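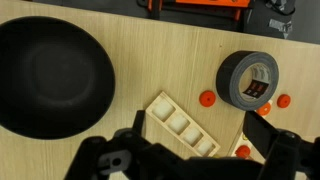

Wen-hsiung Man objected, on reading an early draft of the protocol, that 500 demonstrations recorded over an unchanging table would teach the policy the table and little else. The objection was accepted, and the collection procedure set out in this section was revised accordingly.

Figure 3. View from the wrist-mounted camera during collection at the Altwood site. Orange pieces, a four-compartment wooden tray, a black bowl and a roll of tape share the work surface.

3.2 Collection of demonstrations

Demonstrations were gathered by teleoperation at two sites, Altwood and Tovville, beginning in April. Each site contributed 500 episodes. Operators were instructed to vary the position and orientation of the tray between episodes, and to leave unrelated articles within reach of the arm. Objects on the floor beyond the table were not cleared, as the wrist view takes in a good deal of background in ordinary use.

Episodes in which the operator released the controls before the end signal were labelled as incomplete. Of these, 163 were retained for training the recovery behaviour – they are excluded from all results in Section 4. Fourteen operators took part, and none had prior experience with the Grurider interface. Colour calibration of the wrist camera was repeated at the start of each session.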